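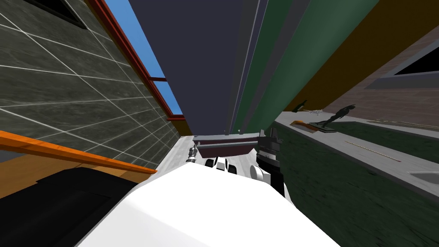 Simulation and the Household Robot: A Conversation with Rodica Pană

When the Braltside Institute began its program on household robotics, the research team faced a practical question: how many kitchens would a robot need to see before it could be trusted in one it had never seen? The program's lead investigator, Rodica Pană, has spent most of her career on that question. Her group's latest study, carried out with engineers from Nowicki, trained a two-armed mobile robot entirely in computer-generated rooms and measured how well its skills carried over from one room to another.

The study used 400 simulated kitchens, of which 19 were held back for testing. Each was assembled by Netau, a room-building program developed at the institute, which varies the layout, the wall and counter colors, the window positions and the loose items left on the work surfaces.

"People sometimes ask why our kitchens look the way they do," Dr. Pană said. "A decorator would object to most of them. We want the robot to meet combinations of color and shape that no family would choose. If it has learned to find a tray only against a white wall, it has learned something about white walls."

Trays received particular attention. A cup can be held in one gripper, but a tray calls for both, and the two arms must agree at every moment on where the object is. According to Danuta Kalinowski, who designed the lifting trials, early versions of the controller treated the arms as separate workers with a shared goal. One arm would close and begin to lift while the other was still approaching.

"We had a controller that was very good with the right arm and very good with the left arm," Ms. Kalinowski said. "Put together, they tipped nearly everything. The change that helped was giving each arm the other arm's plan a short time in advance, and letting either one call for a pause."

A second change concerned what the robot is permitted to see. The controller receives a wide view taken from the body and a close view taken near each gripper. In the wide view, the robot's own arms and shell often hide the very thing it is reaching for. In the close view, there may be little to look at besides the fingers and whatever surface lies past them.

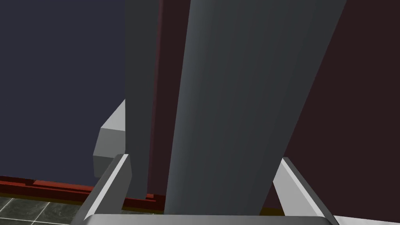
"At close range, the gap between the fingers is the most useful part of the view," Dr. Pană said. "A person looking at it might say there is very little information there. The controller learns to read the edges, the change in shade from one side to the other, and how those shift as the wrist turns. We did not tell it to do so. We gave it enough varied practice that it had to."

The team tested this by removing the close views during a portion of the trials. Across 589 lifting attempts in the held-back kitchens, the controller that kept both kinds of view dropped or tilted the tray far less often than the one limited to the wide view. The difference was greatest where the tray had to be moved beneath a low cabinet or along a wall.

Bogumił Baran, who maintains the physics software for the program, urged care in reading the result. Simulated contact between a finger and a thin rim remains an approximation, he noted, and small errors in friction can make a poor grip appear sound.

"I would call it a strong result inside the simulator," Mr. Baran said. "We set friction to a range of values on purpose, including some that are too slippery to be realistic. That gives us some protection. It does not replace a real tray in a real hand."

Work on the physical robot started in March at the Makier building, where the institute has a test kitchen. Sepehr Rostami is responsible for moving the controller onto the hardware, and he described the process as slow by design. The arms run at reduced speed, and a trial is stopped whenever the two grippers disagree about the tray's position by more than a set limit.

"The stops are data," Mr. Rostami said. "Each one tells us where the simulated kitchen and the real one part ways. Most of them so far have come at the moment of first contact - the robot believes it has the rim slightly before it does."

Dr. Pană expects that finding to shape the next version of Netau, which will add small delays and position errors to the simulated fingers. The group also intends to place more clutter on the counters, with attention to items lying on their sides, and to introduce trays that carry a load. Reda Ait Brahim will direct the loaded trials, for which 2 tray sizes have been selected.

The trained controller and the test kitchens will be made available to other research groups on request to the institute's robotics office.

Published 11/16/24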